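Recording a bin-drop task with hand-held grippers

These steps cover the short household task we used in the Gatcombe comparison, where a policy learns to put litter in a kitchen bin from demonstrations made by hand.

Step 1. Set the start state

Push the bin into a corner and leave the floor in front of it clear. Change the kitchen after every 16 demonstrations. Our first set came from one room in Ostenville, and the policy did poorly anywhere else.

Step 2. Record the drop

Hold the gripper over the bin with the fingers open and the pads facing each other. Keep the rim between the two fingers at release – the policy uses it to line up. A wrapper at the bottom of the bin is fine. 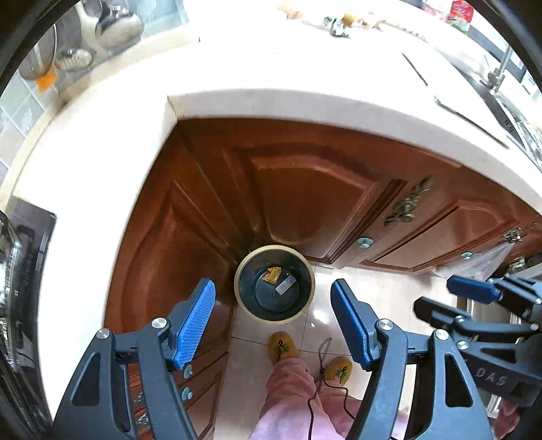

Step 3. Trim and label

Cut each recording two seconds after release. Mark the frame where the pads begin to open. Drop any run where the rim leaves the view before that point.

Step 4. Train and compare

Train once with the release label and once without, using the same split. With the label we got 16 good drops out of 19 trials. Without it we got 12, and most of the misses were early releases.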